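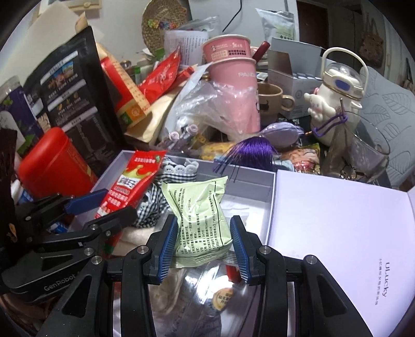
When does the Troseck branch library reopen?

The doors open again on Aug 26, 2021, at 10 a.m., after 77 days of work on the roof and the reading room.

The branch closed in early summer when water came through the ceiling above the periodicals shelves during a storm. Town engineers found that the flat section over the rear of the building had been patched many times and could not be patched again. The town council voted to replace that section in full and to do the reading room at the same time, so that the building would not have to close twice.

Roofing was done by Grokumex, a contractor based in Zastura. The company also replaced the gutters on the north side and moved two downspouts that used to empty next to the book drop. Inside, the old carpet is gone and the floor has been redone in a hard surface. The reading room now has 80 seats, the same number as before, but fewer of them are at the long tables. More single desks have been put along the windows, each with its own outlet.

The storm damaged 974 items, most of them magazines and large-format books from the bottom shelves. The library has replaced the titles that are still in print. Local newspapers from the damaged run were dried and sent for scanning, and the paper copies will not go back on the open shelves. Readers who want to see the scans can ask at the front desk.

"People kept asking whether they owed us anything for books they took out in the spring," branch manager Nesma Berrada said. "They don't. Just bring them in when you can."

All due dates that fell during the closure have been moved to the end of September, and no late fees will be charged for that period. Holds placed before the closure are still in the system in the order they were made. Anyone who picked up holds at the Ogura branch over the summer and wants to keep doing so should tell staff at either location. Otherwise pickup will switch back to Troseck on reopening day.

Hours will be shorter at first. The branch will close at 6 p.m. instead of 8 p.m. until two open staff positions are filled. Interviews for both jobs are being held in August. The meeting room is not yet available to outside groups, as the new door has not been delivered. Groups with standing bookings have been offered space at Ogura in the meantime.

Children's story time resumes in the second week and will be limited to 4 families per session. Sign-up is by phone or at the desk. The summer reading program ran out of Ogura this year, and children who finished it can collect their certificates at either branch.

Parking behind the building remains closed while the contractor clears its equipment. Visitors can use the town lot across the street, where the first two hours are free. The book drop by the front steps is open now and is emptied every morning.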